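Reading time: 3 min

Search talks Type and press Enter

Furnishing small bedrooms: wood, light and floor clearance
Speaker notes, Razia Bajwa. Second session, Lumbridge.

Slide 1. Thank Gráinne Fahy for the room survey. State scope: one bedroom from the Proststead set, shelving and bed only. Questions at the end.

Slide 2. Finger-jointed stock. Short blocks are glued end to end, so color changes from block to block along one board. Buyers read this as a fault. It is normal for the material. Point to the side board of the shelving unit.

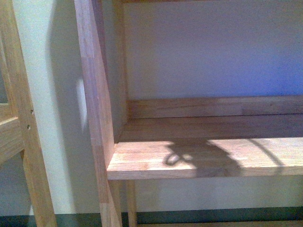 Next point is the back rail. A raised strip at the rear of a shelf stops small items from dropping behind the unit. It also collects dust in the corner. Sethi recommends wiping along the grain, dry cloth first.

Mention direct sun. Pale wood darkens unevenly where objects stay in one position. Move them every 31 days. Do not read out the Salanside table; it is in the handout.

Slide 3. Bed. Keep this to 3 minutes. Side rail meets a square leg at the corner. Check the fixings at that joint before anything else if the bed creaks. Tighten by hand, then a quarter turn.

Slide 4. Floor beside the bed. Glossy laminate shows marks most clearly under low-angle light. Inspect when the sun is on it, then clean. Felt pads under legs, replaced yearly.

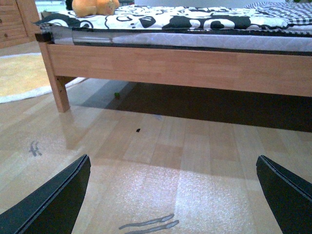 Bed rail, corner leg and laminate floor, with glare on the planks.

Slide 5. Handout is 120 copies. Leave spares by the door. Corrections to page 2 go to Gráinne before the May printing.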